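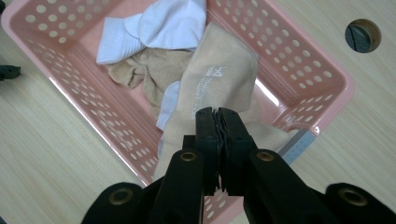
Sock basket, gripper closed on the tan one

Thread: Sock pairing task, is the basket too hard for beginners?

skolwood_seol
Hello all. I am helping Young-sook Seol with the robotics club at Skolwood, and our February project is sorting socks. The students record demonstrations with the hand-held gripper, then we train a small policy on them. The photo is from the wrist camera. My question is about the start of the task. When the socks lie in a pile, the students spend most of the time looking for an edge to pinch. Should we put them flat on the table first, and bring the basket back later?

pedis_fan
I would keep the basket. If you train on flat socks you will get a robot that can do flat socks. Our group lost a whole term this way.

Moya2
Disagree with pedis_fan. Beginners need one thing that works before they lose courage. Start with two socks on the table, 40 demonstrations, train, look at the result together. Then the basket.

pedis_fan
But the walls are the difficult part! The jaws must come down between them at an angle, and the table never teaches this. Also the shiny streaks on the inside of the plastic, these are not there on a bare table.

carmela_e
Carmela Esteban here, I run the club in Briltero. Two remarks.
The white socks and the beige ones are easy to tell apart, so colour is a kind choice for a first pairing. I would leave it like this.
In the photo the tips are pressed together on the flat part of the sock. My students do the same, they close too early and come up with nothing. Ask them to open wide, push down a little, and close slowly on a fold. The crumpled one on the left has good folds.

skolwood_seol
Thank you Carmela. I can't say from one picture if that grasp was good, I must look in the recording. It is episode 1271, so you can imagine I did not watch them all.

Moya2
1271 episodes and you still call them beginners?

skolwood_seol
It is the number for the whole club, with the older projects inside. For socks we have much less.

pedis_fan
Then a compromise: keep the basket but put only 3 socks in it, not on top of each other. The walls stay, the searching goes away.

Moya2
I can live with that. I would still do one afternoon on the table.

skolwood_seol
We will try the three socks on the next meeting, and I will show Young-sook the advice about folds. Does somebody know if the ribbed cuff is a better place to pinch than the toe? The students are divided.

carmela_e
Cuff, for us. It is thicker and the soft pads hold it better.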